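Cahier d'atelier, février – essais de mûrissement, lot Baltolier

Repris ce matin la question de l'éthylène. Le fournisseur affirme que ses sachets absorbants Ekinel doublent la durée de garde des bananes. Je demande à voir. Leur fiche ne dit rien de la température, rien du témoin, et la courbe s'arrête pile là où elle devient intéressante.

Fait : 3 caisses, l'une avec sachet, l'autre sans, la dernière avec un sachet vide. Masse de départ de la première, 644 g par main. Fermeté au pénétromètre, toujours au même endroit du fruit. Je note le stade de couleur à l'œil, ce qui vaut ce que ça vaut : jaune à petites taches brunes, je mets 6 ou 7 selon l'humeur.
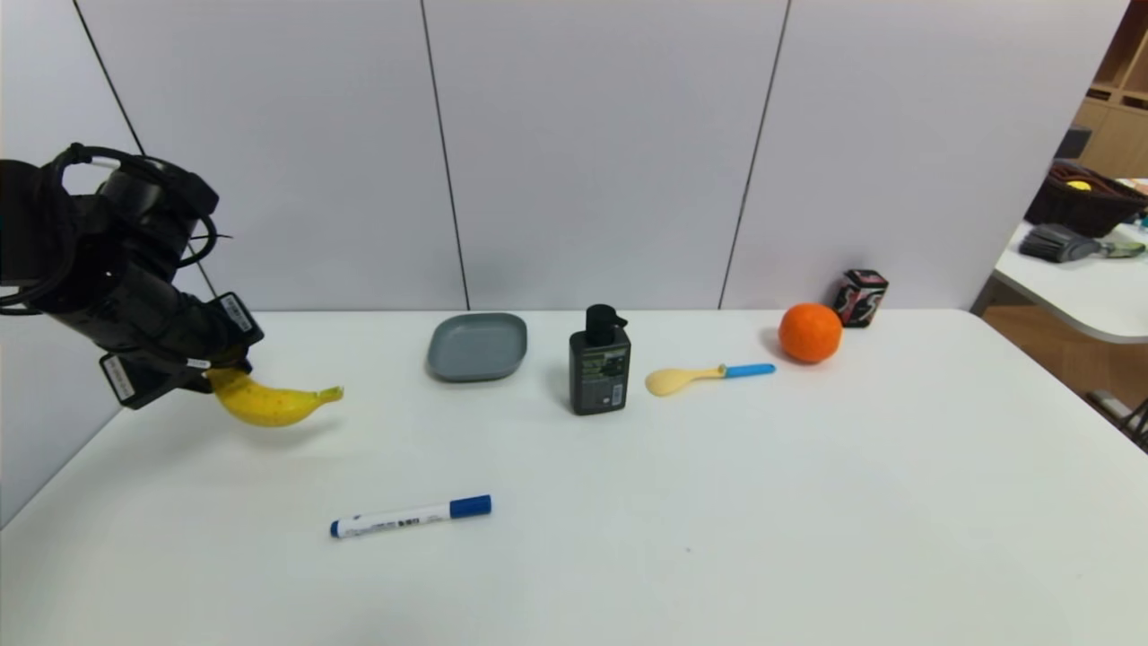
Sławomir Kaczorowski trouve que je chipote : pour lui, l'écart de couleur entre caisses suffit, et les clients de Brokow n'achètent pas une banane au pénétromètre. Soit. Mais il a regardé les caisses en sachant laquelle avait le sachet. À refaire en aveugle, étiquettes retournées.

Relevé de 16 h : rapport de masse peau/pulpe sans différence lisible. La caisse au sachet vide se comporte comme celle au sachet plein, ce qui m'amuse moyennement. Possible aussi que le couvercle ferme mal – le joint de la deuxième est fendu, à changer avant la suite. 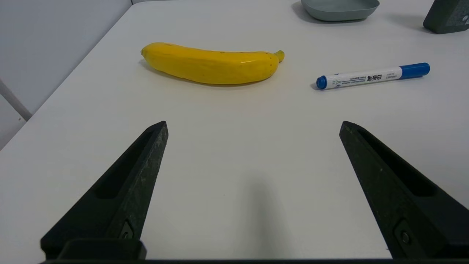

À faire

Redemander à Szczepańska les données brutes, pas le PDF.
Prolonger jusqu'au jour 9.
Faire noter les couleurs par Alcides Cuervo, sans lui dire quelle caisse est laquelle.
Joint neuf, caisse 2.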